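The Woman Who Names Your Paint

The color on the wall behind her has no name. She wants that understood before we sit down. "It was there when we moved in," she says. "I've had offers to christen it. I don't work for free."

For 20 years she has been a namer, first for a bathroom tile outfit and now, on contract, for a paint company called Fullier. If you have ever stood in an aisle holding two identical beige cards and gone home with the one that sounded like a vacation, she may have had a hand in it. By her own records she has had 619 names approved. She won't say how many were turned down, but she keeps those in a separate binder, and the binder is thicker.

She fell into the work through a temp job typing up labels. One morning a shade came through called Brown 2, and she asked, with what she describes as "the confidence of a person paid by the hour," whether anyone had tried. They hadn't. She typed Wet Saddle. It sold, and somebody upstairs gave her a desk.

The rules, she explains, are mostly about what people will admit to at a dinner party. Food is safe, up to a point. "You can have oatmeal. You can have any nut you like. You can't have gravy, and believe me, some of these are gravy." Weather does well in bedrooms. Animals are risky because customers picture the whole animal.

Greens give her the most trouble. "Every green has been sage for years. I once handed in 83 greens with no sage in them and they sent it back asking where the sage was."
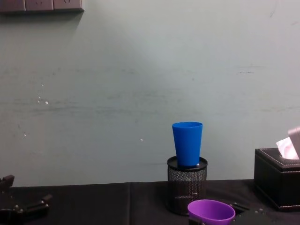 On the other stuff

Paint is only part of the living. She also names products, and here she gets gloomy. A houseplant food went out as Flosora, which she defends. A powdered drink became Nulamix, which she doesn't. "They wanted it to sound like science and also like a hug. I told them to pick one." A folding chair was called Kamel, with a K, over her written objection.

"The K was the client," she says. "The K is always the client."

Does she ever worry that the job is a little silly? She gives this more thought than I expected. Her sister is a nurse, she says, and Thanksgiving can be long. But she once met a couple who had painted a nursery in one of hers, Second Biscuit, and they kept saying the name to each other as if it were the baby's.

Her own house is white all the way through. I ask which white.

"The cheap one," she says.

She has a batch of grays due in January and so far she has two, both of them fog.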